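4.2 Adding a poem to the Skomus concordance

Have the text of the poem ready as a plain file before you start. Line numbers must follow the print edition you intend to cite.

1. Open Skomus and choose Collections, then New Text.

2. Enter the title and the first line. Untitled poems are filed by first line only.

3. Select the copy-text from the list. If two printings differ, pick the earlier one and enter the later readings under Variants.
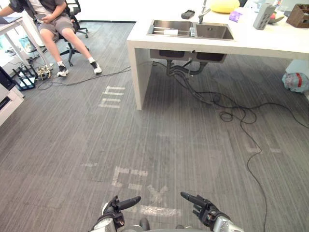 Clondari Department of Literature – Text and Concordance Group

4. Paste the poem into the main window. Stanza breaks need one blank line. Two blank lines start a new section.

5. Click Check Lines. The total should match the printed total. A sonnet sequence of 7 poems, for instance, should show 98 lines.

Note: Skomus counts an epigraph as line 1 unless it is marked with the Epigraph tag. Tag it before you go on.

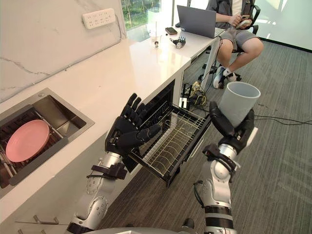
Robot hand holding a gray cup by the dish rack

6. Mark quotations and allusions. Highlight the phrase, press Link, and enter the source by author, work and line. Leave the line blank if you are unsure – a wrong number is harder to find later than a missing one.

7. Set the spelling option. Original keeps the old forms. Regular groups them under one headword, so that "musick" and "music" appear together.

Caution: Changing the spelling option after step 8 erases all hand-made links in that poem.
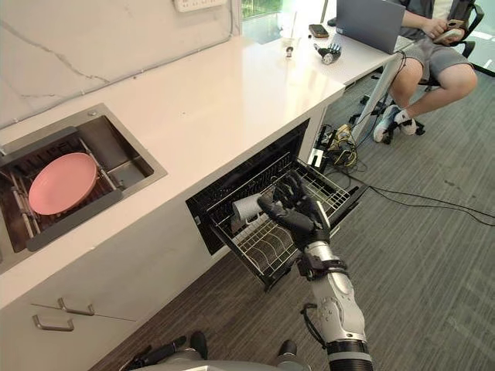 8. Click Build Index. Long poems are indexed in blocks of 163 lines, and the window may stop responding between blocks. Do not close it.

9. Open the Okico viewer and search for a word you know is in the poem. If it does not come up, repeat step 8.

Error 23 means the copy-text field is empty. For error 91, write to Percy Chambi with the poem's title attached.

3 comments | 7 shares

Contact | © Clondari Department of Literature | Back to top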